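I keep seeing the advice that all you need for a tidy house is bins. Big ones, no lids, one per zone. I've been living with the bin method since July and I have questions.

The pitch, for anyone who missed it: you put one large open bin where the mess happens. Everything loose goes in. Once a week you empty it and put things away. The Prisia newsletter calls this "landing space." My mother called it a pile.

First claim: it saves time. Does it? Putting a water bottle on the shelf takes me a few seconds. Putting it in the bin, then fishing it out again later, takes the same few seconds twice.

Second claim: a bigger bin is better. I'd like to see someone defend this one. A big gray bin with high sides takes up half a workbench whether there are 22 things in it or two.

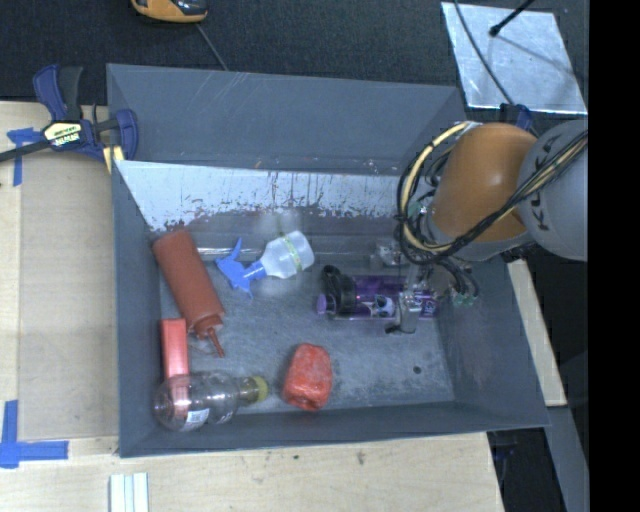 And bottles are the worst thing you can put in one. They don't stand up, they lie down wherever they please, and anything with a trigger sticks out and grabs whatever you drop in next. A drink bottle and a spray bottle also have no business sharing a floor. One goes near your mouth. The other one might be glass cleaner.

Chia-jung Kong replied to say I should sort by size. Fine, but a small spray bottle and a drink bottle are both "bottles" to most people, so sorting by size puts the two I want apart right next to each other if they happen to match. Sort by what it's for. Kitchen things with kitchen things.

Someone else asked about dividers. I tried the Zendale ones. They're cut for straight walls and my bin slopes outward, so there's a gap at the top on each side and they lean. I sent them back. The refund took 37 days.

Third claim: bins last forever. They probably do, in the sense that they don't break. But the floor gets scuffed, the bottom of the walls gets scraped pale, and after a while you can't tell what's a mark and what's dirt. I've scrubbed at scratches more than once – felt very silly.

Pak-hei Tu says a liner fixes this. Maybe. A liner is also one more thing to wash, and I notice the people who recommend liners tend to have bought them already.

What I will give the method: it's good for one afternoon. If you're clearing out a cupboard, a big bin on a table at waist height beats bending over a box on the floor. I did the whole bathroom that way and my back was fine.

After that, empty it and put it somewhere else. Left out, mine just fills up again, and the stuff at the bottom is stuff I've already gone and bought a second time.

So no, I'm not ordering the set of three from Kivstead. I'm going to put up one shelf by the sink and see if that does it. Will report back if the shelf is also a lie.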